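Pemton Woodcraft Boards > Finishing > Tabletops

Home | New Posts | Search | Members | Rules

Print this thread | E-mail this thread

Keeping a pale top pale

maplemoth
Hello all! I've been sanding an old tabletop for my sewing corner (a long January project that got longer), and now that it's bare I love the color so much I can't bear to lose it. Everything I wipe on the scrap turns it honey orange. I want it pale, with the grain showing, and I'd like to be able to set a mug on it without fretting. The look I'm after:

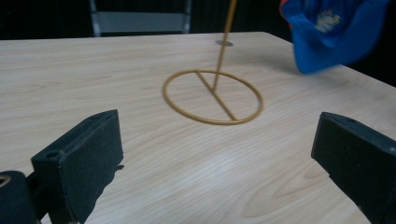 Pale beige, wavy grain, a little soft shine.

I have half a can of Solitz oil left over. Is that a terrible idea?

gluepot_483
Welcome, and what a nice project to be stuck with! I'd save the oil for something darker, dear. Oil warms up any light wood. Go with a clear water-based finish, two thin coats, and a light rub with fine paper in between.

oldrasp
I'm going to disagree with my good friend gluepot, as I usually do. Water-based looks cold to me, almost gray in a north room. I used Derkach soap finish on our kitchen table and it has stayed lovely and light for five years. You do have to redo it now and then, but I put the radio on and rather enjoy it.

gluepot_483
Soap under mugs, though? And she sews! Think of the steam iron.

maplemoth
Oh, the iron, I hadn't thought of that. Mostly I pin and fold fabric there, so smooth matters more to me than tough. I do worry about snagging.

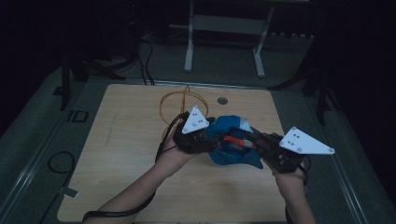 Blue cloth over a light top, the pairing I have in mind.

oldrasp
Blue over pale wood is very pretty. Soap will be plenty smooth, but iron somewhere else.

Grito
Try both on the underside and leave them a week before you choose.

maplemoth
Doing that tonight, thank you all so much!

Back to Tabletops | Next thread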